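Notes from the open day visit
Intro to Automation, Unit 4 handout
21 February 2021

A bunch of you couldn't make the trip to the Pumis open day, so I'm writing up my notes while I can still read my own handwriting. Those of you who were there, please read them anyway, because the homework at the bottom leans on this!

First, the basics. Pumis puts together small sorting cells for shops that handle lots of little electrical parts. The one we went to see is called Parry. It's a two-armed setup with conveyor belts in front and plastic bins right where the arms can reach them, and the job is simple to say out loud: a part shows up on the belt, the robot picks it up, and it goes in the bin with the others of its kind. Simple to say. We spent most of the afternoon on why it's hard to do.

The talk before the demo ran long (I had two cups of coffee and could have used a third), but there was one good point in it. The speaker asked us to think about what a belt does for you. A belt takes a messy question, "where in this whole room is the part?", and turns it into a much smaller one: "where along this strip is it?" You know the height of the surface. You know the direction things travel. If you put a sensor near one end, you also know when something has arrived. That's a lot of free information, and you haven't bought a camera yet.

What the belt doesn't tell you is how the part is lying. Push buttons are a great test for this. They've got a round cap on one end and a chunky body on the other, so they'll sit upright, or they'll flop on their side. A two-finger gripper that's happy grabbing the body straight on may get a terrible hold on a button that's tipped over. Keep this in mind when you look at the parts in the next two pictures.

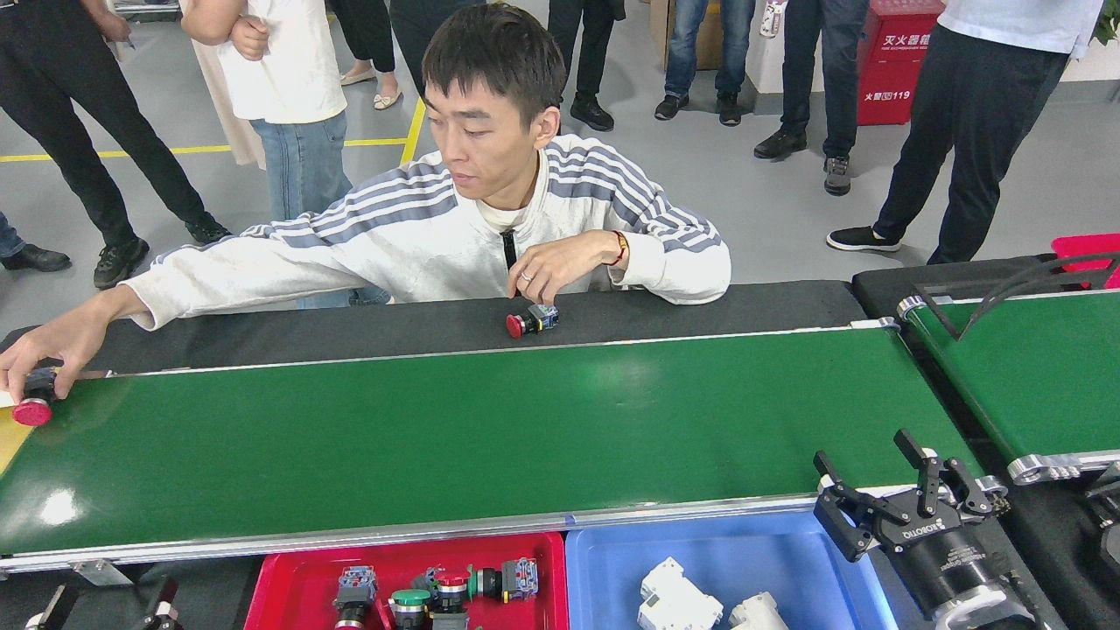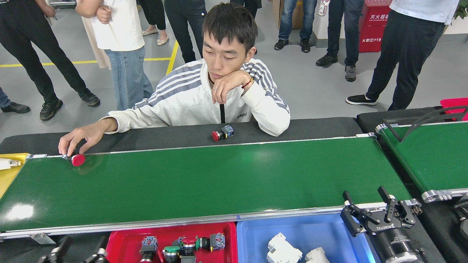
Parts being set out by hand at the left end of the green belt, with the red and blue sorting bins in front.

I liked the placing step more than I expected to. We talk in class as if parts just "arrive," and in a real plant something upstream takes care of that, a feeder or another belt or a person. In a demo cell it's very often a person. So when you read a cycle time in a brochure, ask where the clock starts. Does it start when the part lands on the belt, or when the sensor sees it, or when the arm begins to move? You'll get three different numbers and they can all be called "cycle time" with a straight face.

About the bins, now. Red had push buttons and switch parts in it, blue had white components. Notice that the colors of the bins have nothing to do with the colors of the parts. A red cap doesn't mean red bin, and there was a green cap in with the others. The sorting is by kind of part, so the robot has to know what a thing is, and color alone would steer it wrong. Somebody in our group asked about this and I wish I'd thought of the question first.

A few figures from the slides, copied down as shown:

Parts in the set used for testing: 565
Sorted with no help from a person: 546
Different kinds of parts: 14

I make that 19 parts that needed help. I asked what went wrong with them and was told it was mostly buttons on their side, close to the edge of the belt. I don't have that in writing, so treat it as something I heard over coffee.

We also got a short look at Grekska, the software used to set up the cell. You teach it a pick point by moving the arm there and saving the spot, same idea as the Arach trainer we used back in October, only with much nicer menus. You can save 36 points per job. I have no idea why 36.

Homework

Pick one small part you have at home (a pen cap, a battery, a clothespin, whatever). List every way it can come to rest on a flat surface. For each one, sketch where two fingers should grab it, and mark any that you think can't be picked up safely.

Then write half a page on where you'd put one sensor on a belt, and what it would miss. Bring both to the next class, along with the part. We'll try a few of them on the Arach if it's behaving.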